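## 4. Preparing the Text Panels for the Exhibition

This section explains how to set the wall texts with the Zivel panel template. It is written for the touring show *Ballach*, but the same steps are good for any exhibition of essays and works on ecology and art. Please read section 3 first if you did not yet install the two typefaces.

### 4.1 Before you start

You need:

- the final text from the curator, in one file, without tracked changes
- the list of works with catalogue numbers
- the paper sample from Xenos (the grey one, not the white)

> **Note:** The old template from Cescombe has the same file name. Check that the first page says "Zivel" in the left margin. The Cescombe template has a narrower column and all line breaks will move.

### 4.2 Setting the main panel

1. Open the template and save it under a new name. Use the catalogue number, for example `502_main`.
2. Paste the text without formatting. Italics are lost at this moment, so keep the original file open next to it.
3. Put the italics back, by hand, for titles of works and for foreign words. Names of movements (land art, arte povera) stay in roman.
4. Count the words. A main panel has a maximum of 120 words in each language. If the text is longer, send it back to the curator — do not make the type smaller.
5. Set the body text at 30 point. The visitor's distance was considered when we chose this size.
6. Place the second language under the first one, with one empty line between.

> **Caution:** Do not use automatic hyphenation. On the February proofs it divided the word "ecology" in three different places on the same wall.

### 4.3 Quotations

Quotations from philosophers or artists go on their own panel, without quotation marks, with the author and the year on the last line. A quotation can have no more than 4 lines. When the quotation is a translation, write the name of the translator also; many lenders ask for this.

If a quotation comes from a web page, write the title of the page and not the full address. Long addresses are difficult to read on a wall and they are often dead before the show closes.
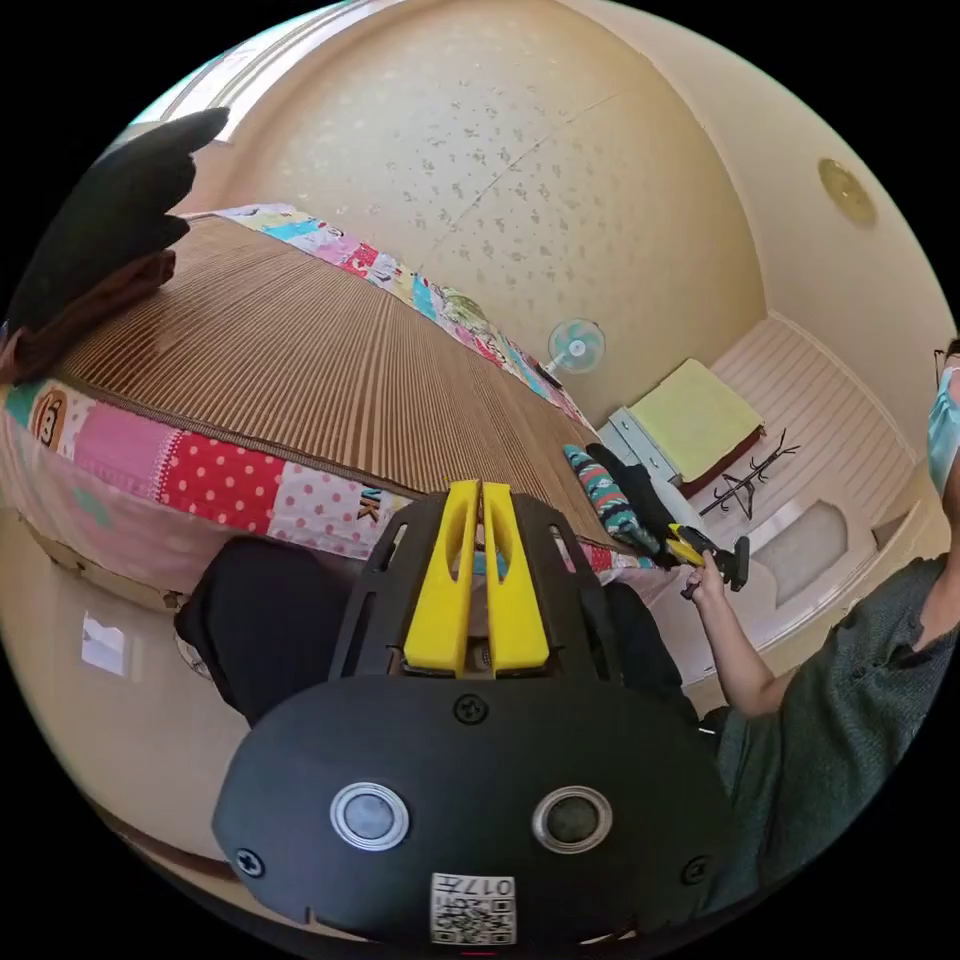 ### 4.4 Printing the proof

1. Print one panel on the grey Xenos paper at full size.
2. Fix it to the wall with low-tack tape, with the centre at eye level.
3. Read it aloud, from the first word to the last. Mistakes that the eye accepts are usually heard.
4. Write corrections on the proof in pencil and enter them in the file the same day.

> **Note:** The grey of the paper looks darker under warm lamps. Judge the contrast only with the gallery lighting on — daylight from the door does not count.

When the proof is correct, export the file with the fonts embedded and continue with section 5, "Labels for single works".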